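Stustine Community Hall
Kitchen and Serving Room Walk-Through, with Comments
Filled in before the January lunches

Dear all, thank you for being so patient with this one, and thank you to whoever left the flashlight in the drawer, it saved me a trip home. I have kept to the same order as last time so you can lay the two side by side, and I've written more than the little boxes allow, as usual.

1. Exits and walkways
Back door opens fully from inside: OK
Exit sign lit: OK
Walkway to the back door clear: NEEDS ATTENTION
The folding chairs from the Flurken supper are stacked along the wall again and they stick out past the door trim. Please move them to the closet under the stairs.

2. Refrigerator and cold food
Thermometer present and readable: OK
Reading at 8 a.m.: 3 degrees C
Door seal: FAIR
The bottom corner of the seal is starting to curl, and I pressed it back with my thumb but I don't expect it to stay.

3. Serving baskets and bread
Baskets free of broken strands: OK
Liners in stock: LOW 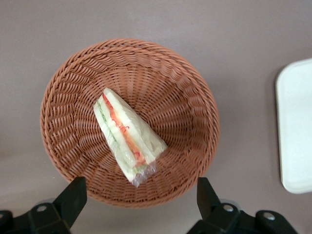 I do love how a table looks with the bread set out, and I know the baskets came with us from the old Okafor building, so nobody wants to see them go. Please just remember that crumbs work their way down into any weave, and a quick shake over the sink won't get them all. On a round one with a thick twisted rim like this, take the soft brush along the ridges first and then follow the rows in toward the middle of the base. Let it air overnight before it goes back on the shelf. We are down to 4 cloth liners, so if you sew, I would be so grateful!

4. Fire and electrical
Extinguisher gauge in the green: OK (tag no. 369)
Outlet covers: NEEDS ATTENTION
The cover behind the coffee urn is cracked right across. I've put tape over that outlet, so please use the one by the window until it is changed.

5. Serving table
Surface wiped and sanitized: OK
Tongs for every open food: NEEDS ATTENTION

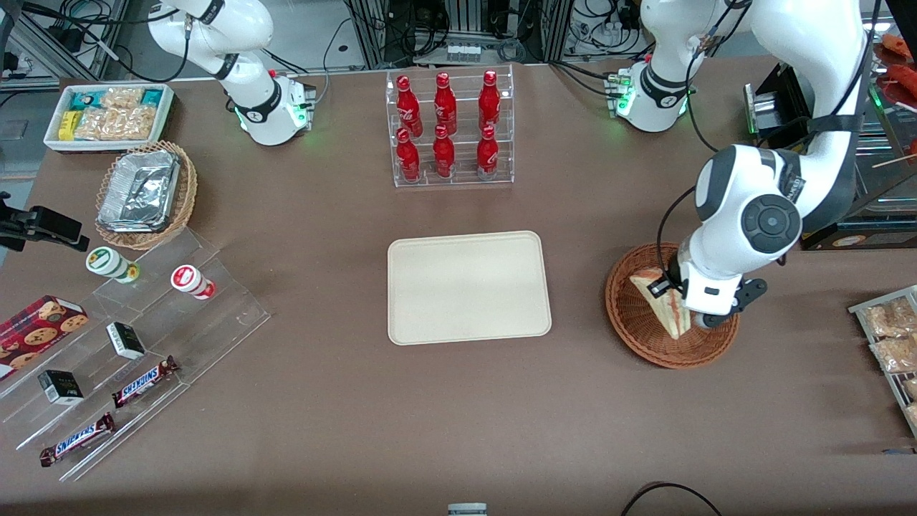

Lunches for 100 people mean a lot of reaching, and the crowding always starts where food and drinks sit too close together. I like having the bottles up on a clear two-tier rack at the back, the red Coca-Cola labels in two rows, with the tray in front and open table on either side. Sandwiches with a soft filling should come out of the refrigerator in small batches, and any left out past two hours go in the trash, however nice they look.

6. Hand washing
Hot water at both sinks: OK
Soap and paper towels: OK
The new Bumonetti dispenser drips a little onto the counter, so I've set a saucer under it for now.

Still open: chairs, door seal, liners, outlet cover, tongs. I'll come by again before the first lunch and would be very happy to cross a few of these off.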